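Songate fruit hall - automation trial, progress report to Britden
2023-06-26

Short one this time, we are mid changeover and the figures pack follows seperately.

Where we are. Both Hinus units are on the fruit side, days only. Basket handling is the main job - picking up, carrying, setting down by the trays and bins. Loose fruit second. Kongkaew did the last gripper setup visit and left us a settings sheet, which the shift leads have rewritten in plain words as the original was hard going.
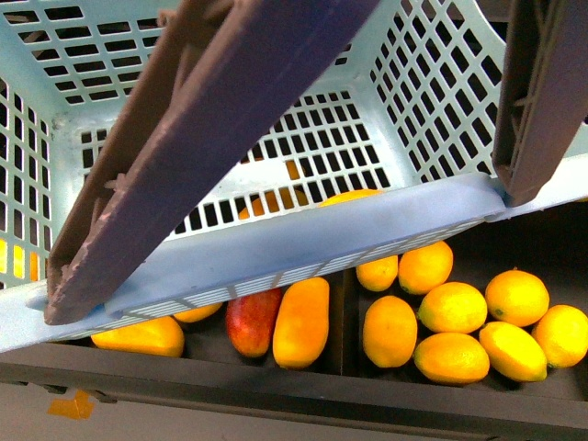
Basket held over the mango and citrus tray, fruit side.

What has changed for staff. Less lifting, mainly. The hall team used to shift some 100 baskets on a day shift and the heavy end of that has gone. In its place more checking: ripeness, bruising, anything put in the wrong compartment. Two people have moved over to checking full time and say they prefer it, though they miss being on their feet and moving about. Others less happy. Main complaint is waiting - the units are slower than a person at a part-full tray and people end up standing by. We have said they can step in and finish a tray by hand and log it. That was not clear at the start, our fault.

Training: 9 staff signed off on stop/restart and on clearing a dropped item. 3 still to do, all evenings. Need cover to release them, see costs below.

Mangoes remain the awkward one. Shapes vary, and grip pressure that suits a lemon is not right for a ripe mango. Staff on checking now mark soft ones before a run.
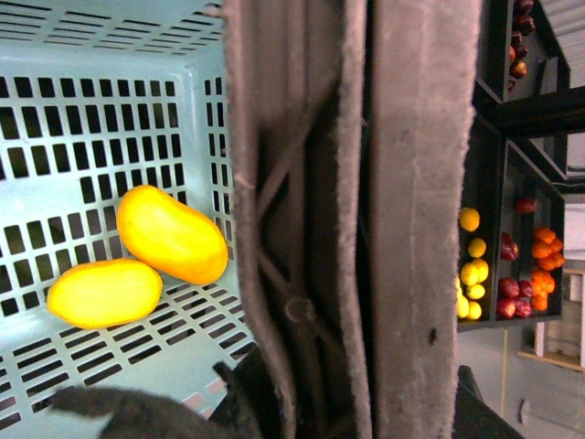 Sorting by type is still decided by the shift lead and we want to keep it that way untill the autumn at least. The leads know what is selling and what needs to go out first, and nothing in the current setup does.

Costs - on budget apart from cover for training, which was underestimated. Spare finger pads on order.

Next: finish evening sign-offs, staff meeting on rotas (no change to contracted hours, please can Britden confirm this in writing, people keep asking), full review in October.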